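Section 14. Adding a service booklet to an Ivness memorial page

1. Open the page and select Keepsakes.
2. Select Add Booklet and choose up to 2 files.
3. Enter the name of the church or chapel.
4. Select Save.

Note: Captions are limited to 242 characters.

Caution: Deleting a booklet also deletes any messages left under it.

Printed booklets can be photographed one page at a time. Lay each page flat on a white tabletop like the one in the photo, and keep the whole page in view. Crop the edges before uploading.

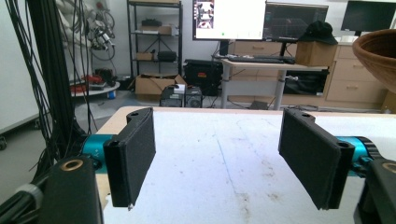
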